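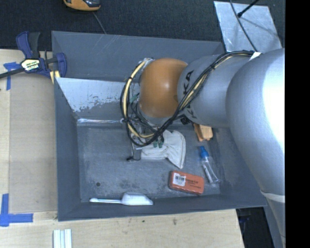
Unit 4: Sorting and storing textile items
Course notes, Ritu Sandhu, January 2024

Small textiles (gloves, cloths, covers) deform under their own weight and have no fixed outline. Classification is therefore by construction: number of layers, position of seams, open or closed ends.

A glove is stored flat, fingers together, cuff open. Creases at the cuff are smoothed before stacking, as they add height unevenly – a stack of 18 pairs will lean if this step is skipped. Rigid bins are preferred to sacks for items under 800 g.

Terms for revision: selvage, hem, cuff, gusset.

Reading for February: Mapplebeck, course reader, section 6.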